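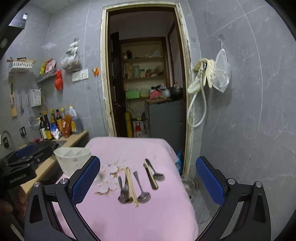

Oroの片付け課題、ようやく仕様が固まってきたのでまとめておく(2022年4月10日、日曜、自分のノートから共有用に転記)。11月のClustthorpeの学生大会に出す「食卓の道具を種類ごとに分ける」課題で、チームではずっと四角いブロックで練習してきたけれど、本物の食器になった途端に面白さが段違い! ピンクのクロスの上にスプーンと箸を並べた配置だと、ステンレスのスプーン同士は見た目がほとんど変わらないのに、いちばん右のはすくう側が右を向いていて、ほかのは手前を向いている。この向きの違いだけで、指をどちらから入れるかを最初から考え直すことになる。箸も明るい木のと黒っぽいのがあって、色で組にするのはたぶん簡単。問題は一膳として拾うのか、一本ずつ拾うのか。規則書には「箸は一膳を一点とする」としか書いていない。ここは質問を出す。

布のしわについて。ブロックのときは平らな板の上だったから、高さの基準を一回取れば終わりだった。クロスだと細かいしわで面が揺れるし、柄もある。花柄のそばに置いた道具の輪郭を認識側が間違えないか、ちゃんと確かめたい。Bassi(うちの輪郭抽出のスクリプト。名前の由来は忘れた)は無地の背景でしか調整していない。しきい値を触る前に、まず今のままで通してみること。前回は先に触って、元の値がわからなくなった。

データの現状
・手元にある実演:137本
・そこから切り出した静止画:3,362枚
・ラベル確認済みの実演:81本
・見直し待ち:残り全部(!)

ラベルの見直しはファハド・ハヤットと半分ずつ。彼の提案で、「つかむ」を「近づく」「触れる」「持ち上げる」に割ることにした。最初は細かすぎると思ったけれど、何本か試したら俄然見やすい。特に箸は、触れてから持ち上げるまでの間に転がることがあって、一つのラベルにまとめていたときは失敗の場所が全然見えていなかった。これは早くやればよかった。古いラベルも全部この割り方に直す。

指の青いパッドの件。厚いものをはさむには十分すぎるくらいだけれど、スプーンの柄みたいに平たく寝ているものは、正面から行っても下に入れない。案は3つ。
(a)柄の端を片方の指で押さえて浮かせてから、もう片方を入れる
(b)すくう側の丸みを使う。縁が浮いているぶん、指が入る余地がある
(c)布ごと軽くつまんで寄せる

(c)は完全に思いつきだけれど、規則書で禁止されていないのがうれしい。ただ隣の道具まで動きそうなので、間隔を狭めた配置で必ず試す。個人的な本命は(b)。向きさえ推定できればいいわけで、結局さっきのスプーンの向きの話に戻ってくる。つながっていて楽しい。

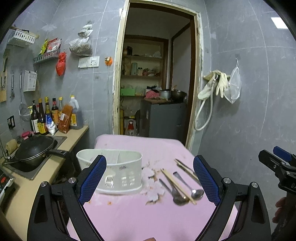

推定が外れたときの戻り方も決めておきたい。今は失敗すると最初の姿勢まで戻るので、時間がもったいない。少し上に引いて見直すだけで足りる気がする。Brunmontのチームは去年これで時間を稼いでいたと聞いた。持ち時間の使い方は採点にそのまま響くから、動作を速くするより先にこちらに手をつけたい。

置く側の話も少し。仕切りのある箸立てに入れるなら、仕切りのどちら側かまで合わせないと点にならない。縦に入れる動きは、つかんだあとに手首で向きを変える必要があって、練習ではまだ一度もやっていない。長い箸だと下の端がどこにあるか手先からは見えにくく、縁に当てそうで怖い。まずは箸一本だけ、容器は固定、速度は最低で。ここは欲張らない。

それから、課題に関係ない物が混ざる条件を足したい。丸めた紙とか、トングみたいに分類先が決まっていない道具とか。紙はつかまずに避けるのか、端に寄せていいのか、規則書の書き方だとどちらにも読める。私は「寄せてよい」派、ファハドは「触ったら減点」派。これも質問に入れる。トングは金属で細長いので、Bassiが箸と間違える可能性がかなりあると踏んでいる。間違えた画像は捨てずに別フォルダへ。あとで絶対に役に立つ。

次にやること
・質問を送る(箸の数え方、紙の扱い)
・Bassiを今の設定のまま花柄の布で通す
・ラベルの割り直し。私は前半、ファハドは後半
・(a)と(b)をスプーンだけで比べる。向きは手前、右、斜め
・箸一本を立てて入れる動作の下書き

追記:(b)の図を裏のページに描いた。丸みの深さが浅いスプーンだとどうなるか、まだわからない。家から浅いのを持ってくる。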